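Wednesday, September 4, 2019

So I finally made it to the open day at Drillow! My friend Darcy Pryor has been bugging me to go for ages, and I kept saying robots weren't really my thing (I can barely run my dishwasher). But there was free parking and somebody mentioned donuts, so off I went after lunch.

The place is bigger than it looks from the road. You sign in, you get a sticker with your name on it, and then you pretty much wander. More than 200 people had signed up, so the first hall was packed and I skipped most of it and went straight to the back, where the simulation folks had their corner.

I'm so glad I did. They had a big monitor going and a woman from the Cleline team was walking people through how they practice a grab on the computer before they let a real arm anywhere near the good glasses. Everything on the screen is made up, the stone and the plant and all of it, and you can stop it wherever you like and look around. I asked her to stop it on the wine glass so I could get a good look at the grip. Two black fingers, one on each side of that skinny stem, and the glass standing straight up between them. I hold mine by the bowl like a coffee mug, so the robot has better manners than I do.

I also got way too interested in the stuff they'd put around it. There's a blue book with circles and checkers painted on the cover, and I could read most of the word "Foreword" on it — who puts that on the front of a book?? I want a copy.

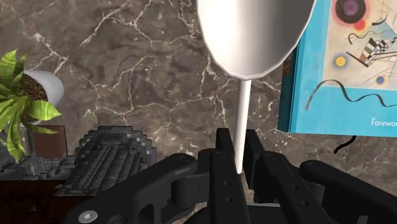

## The part where I got to try

They let you have a turn! You sit down with a little controller and steer the gripper yourself, still all on the computer, and you get 50 seconds. I used up 24 of them going the wrong way. The kid after me, maybe ten years old, did it on his first go and didn't even look pleased about it.

I asked how many tries the software needs before it gets good and the answer was long and had a lot of math in it. I nodded a lot. Darcy says she'll explain it over dinner, so if I understand it by next week I'll add a note down here.

## If you want to go

They're doing another one later in September, same building. Take the 63 bus if you can, it stops right by the gate, and the parking lot was a mess by three. Go to the back hall first and do the front on your way out. And the donuts were gone when I got there, so eat something before you leave home.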